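Gallery: The Sock Table

Dreso Laundry Room, Plevov House

June 2022

The sock table is part of the shared laundry on the ground floor of Plevov House. Socks that turn up without a partner go on it, and anyone in the building can come in and look for their own. The pictures on this page show some of the socks and the way the sorting is done. Click on any picture to see it larger.

Since the table was set up, 3,611 socks have been entered in the log. Of these, 1,586 went back to residents. The rest were either matched later, passed on to the Acharya clothing bank, or cut up for cleaning rags. Plain socks in strong colors are the easiest to return. Black and white ones take much longer, and most of the socks passed on to the clothing bank are one or the other.
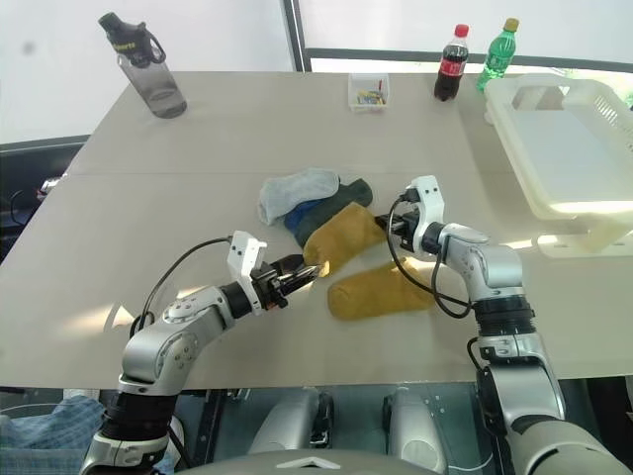

Mustard, green, blue and gray socks waiting to be sorted.

The pile is sorted by color first and by size second. Two socks of the same color are laid side by side and compared at the cuff, the heel and the toe before they are called a pair. A match in color is not enough. Two mustard socks can come from different packs, and one may have been washed many more times than the other. Pairs are folded once and put on the shelf by the door. They are not rolled into balls, which stretches the cuff.

Thick socks are handled apart from the thin ones. Terry and fleece socks pick up lint from everything around them, so they go into a white plastic basket one at a time and are checked there. The pale floor of the basket makes loose lint easy to find. The brown sock in the next picture has a soft, fuzzy knit and is folded over on itself. A sock that is bunched up like this is opened out and smoothed flat before anyone tries to judge its size.

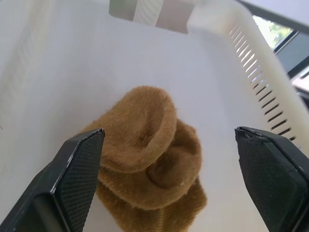

Wear and Lint

Every sock is looked at closely before it goes on the shelf. The places to check are the heel, the toe and the top of the cuff. Thin patches are easiest to find in daylight, so this part of the work is done in the morning when the sun reaches the table. Small bits of fuzz can be taken off with a lint roller or a strip of tape. Threads of another color usually come from the wash and do no harm.

The mustard sock in the last picture is lightly pilled and has a small worn spot near the cuff end. There is also a short gray-blue thread on the knit. Socks in this condition are still good to wear and are kept with the others.
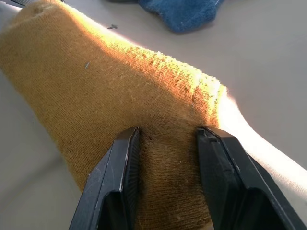

Navo Residents' Club, Laundry and Lost Items Group

The shelf by the door holds 100 pairs. When it is full, the oldest pairs are boxed and kept until the following February, then given away. Single socks stay on the table for the same length of time. The last box sent to Acharya held 552 socks, all washed and paired.

If you think one of the socks on this page is yours, bring the other one with you to the laundry room. Please write the color and size in the log when you take a sock home. Children's socks are kept in a separate drawer under the table and are not shown in this gallery.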